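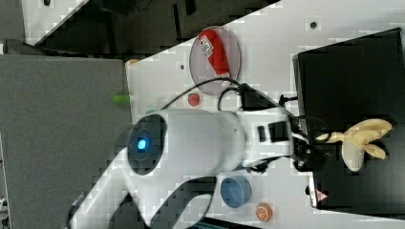
Do I have to cut my downspout to connect the rain barrel?

One cut is needed, at the height of the diverter, and an ordinary hacksaw will do it. The piece you take out should be kept somewhere safe so you can put it back if you ever move the barrel.

We use cookies to remember your settings and see which pages are helpful. By continuing to browse, you agree to our use of cookies.

March 2023
By the Hanik Garden Support Desk

Section 2: Setting Up Your Hanik Rain Barrel

Welcome, and thank you for bringing home a Hanik rain barrel. We know that a big box on the porch can look like a lot of work, but most folks get through this section in an afternoon with time left over to water something. Please read the whole section once before you pick up a tool. The order of the steps matters more than it may seem, especially where the stand and the diverter are concerned.

Before you begin

Choose the downspout you'd like to use. The best one is usually close to the beds or pots you water most, on a side of the house where the ground is fairly level and where the overflow can run off without bothering the foundation or your neighbors. If your favorite downspout sits over a patio, that's fine too – just plan on a longer overflow hose so the water has somewhere sensible to go.

Have these things nearby:

- Hacksaw and a file for smoothing the cut
- Level
- Drill with a bit that suits your wall
- Pencil, tape measure and work gloves
- Roll of thread seal tape (there is a small one in the parts bag, but it does have a way of rolling under the porch)

CAUTION: A full barrel is extremely heavy. Never try to tip, slide or lift a barrel with water in it. Keep small children from climbing on the barrel or the stand at any time, full or empty.

Preparing the ground

1. Clear away mulch, loose stones and roots where the barrel will stand. You want to get down to firm soil.

2. Tamp the soil well. If your ground is soft or sandy, lay a bed of gravel and set paving stones on top.

3. Lay the level across the stones in both directions and fix any tilt now. It's tempting to tell yourself that a slight lean won't matter. Please be stubborn about this one, as a barrel that leans a little when it's empty will lean a good deal more once the spring rains have had a go at it.

4. Set the Trerkent stand in place with the open side facing out, so you can get a watering can under the spigot.

NOTE: The Trerkent stand is sold separately. If you have built your own stand or are using blocks, make sure that the whole base of the barrel is supported, including the middle.

Fitting the spigot and overflow

5. Lay the barrel on its side on a blanket or an old towel. Reach in through the top and find the lower threaded opening.

6. Wrap the spigot threads with seal tape in the direction of the threads, push the rubber washer up against the collar, and turn the spigot in by hand until it's snug. Finish with a quarter turn of a wrench. Going any tighter can pinch the washer and cause the very drip you were trying to avoid.

7. Fit the overflow elbow to the upper opening in the same way, with the elbow pointing toward the side where the water will drain. Press the overflow hose over the barbed end and tighten the clamp.

8. Stand the barrel upright and lift it onto the stand. This is an easy job for two people and an awkward one for a person alone, mostly because there's not much to hold on to.

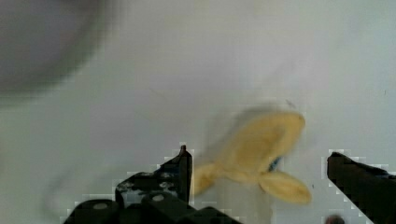

9. Check the level one more time now that the barrel is up, and look underneath to see that no part of the base hangs over the edge of the stand. Run the overflow hose to its drain spot and make sure it slopes downhill the whole way, with no dips where water could sit.

Installing the Zudus diverter

The Zudus diverter sends rain to your barrel until the barrel is full, and then lets the rest go down the spout as it always did. It works by keeping the water in the diverter and the water in the barrel at the same height, so the next few steps are worth doing slowly.

10. Stretch the level from the inlet hole on the barrel across to the downspout and make a pencil mark on the spout.

11. Measure 6 inches above that mark and draw a line all the way around. Cut along the line, keeping the saw square to the spout.

12. Take off the lower section of spout and trim it using the paper template in the parts bag. File the cut edges smooth. Wear your gloves here, please, even if you're the sort of person who never does.

13. Slide the diverter up onto the top section, then lower it onto the bottom section. Fasten the two wall brackets, one above the diverter and one below.

14. Connect the short hose from the diverter to the barrel inlet. It should run straight across, or very slightly down toward the barrel.

CAUTION: Work from a steady stepladder and check for wires on the wall before drilling.

Checking for leaks

15. Close the spigot and put a few inches of water in the barrel with a garden hose, enough to cover the spigot opening on the inside.

16. Leave it for 20 minutes, then run a dry paper towel around the spigot collar. If the towel comes away damp, drain the barrel, take out the spigot, and wrap it again with fresh tape.

17. Once the spigot is dry, snap the mesh screen into the lid and press the lid down until it clicks all the way around.

NOTE: Barrel water is lovely for flowers, shrubs and lawns, but it isn't safe to drink, and pets shouldn't drink it either. If you use it in the vegetable bed, pour it on the soil and keep it off the parts you plan to eat.

If you live where the ground freezes, wait until April or whenever your hard frosts are finished before connecting the diverter hose. Until then, leave the spigot open and the winter cap on the diverter. The steps for winter storage are in Section 4, along with the part numbers for replacement washers and the Iyer fine mesh screen, which fits the same lid and is handy if you have pine trees overhead.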